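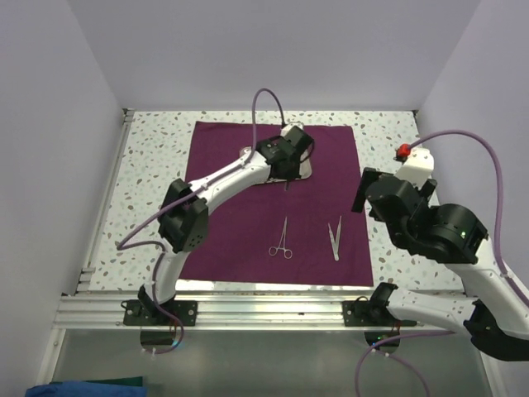
Figure 4.1 Hemostatic forceps (left) and tweezers laid out on a dark cloth.

Chapter 4
Laying Out Instruments

Most manuals on instrument handling open with a diagram of the perfect tray. Every piece has its spot, every handle points the same way, and the reader is told that good order prevents mistakes. Perhaps it does. The evidence offered is usually thin, and much of what gets taught as a rule began as the habit of one department.

Take the dark cloth in Figure 4.1. Bright metal is said to be easier to find against a deep color, and few people would argue. But easier by how much, and for whom? The Whitcombe layout guide gives 308 pages to such matters and never once reports a test. The Akine method, taught in many of the same courses, asks for handles toward the user and tips away, then drops the rule for curved pieces without saying why.

In this chapter we look at two simple instruments, forceps with ring handles and tweezers, and ask what a layout has to do. Someone must be able to tell them apart at a glance, pick up the right one, and put it back. Claims that go beyond this deserve a hard look.

Section 4.1 covers grip and shape. Section 4.2 takes up spacing, including the Dravholm trial, in which 33 trainees made 1000 pickups between them. The trial is widely quoted, often by people who seem to have read only its summary.

Before you go on, write down how you were taught to set out a tray, and mark each step for which you were given a reason.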